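Picture Card Lending Shelf: Your Questions

We get a lot of mail about the card shelf at Kotton, and we love it, so keep it coming! These are the questions that come up most.

What is the card shelf?
It's a slotted wooden shelf where our picture cards live between loans. You pick a card, take it home, enjoy it for as long as your loan lasts, and bring it back for the next person. The collection has grown to 300 cards, and there are always new ones on the way.

How many cards can I borrow?
Up to 10 at a time. Families and classrooms can ask for 12, which makes a nice even set for matching games and storytelling.

How long can I keep them?
Until the end of the month after you borrowed them. Anything taken out in December can stay with you right through January — perfect for long evenings in.

How do the slots work?
The shelf has thin slats that make rows of narrow slots, and a divider down the middle splits them into a left and a right column. One card per slot, please. They lean a little and that's completely fine!

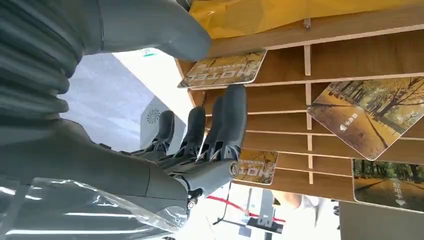

Picture cards in the slotted shelf, with the divider between the columns.

Do I have to put a card back in the same slot?
No, any free slot will do. We like it when cards move, because you find yourself looking at one you'd passed over ten times before. Hendrik Wouters, who built the shelf, still discovers cards he swears he's never seen.

My card has a bent corner. What now?
Bring it back anyway and leave it at the desk. A night under a heavy book usually sorts it out. Please don't tape or laminate it yourself.

Can I donate cards?
Yes please! Rectangular ones fit best. Stiff card stands up better than paper, and the picture can be anything you like: animals, food, trains, your street.

Can I build a shelf like this at home?
You can, and it's a lovely weekend job. Cut the slats first, sand them well, and test the gap with your thickest card before any glue comes out. Hendrik's cutting list is free at the desk — ask for sheet 1387.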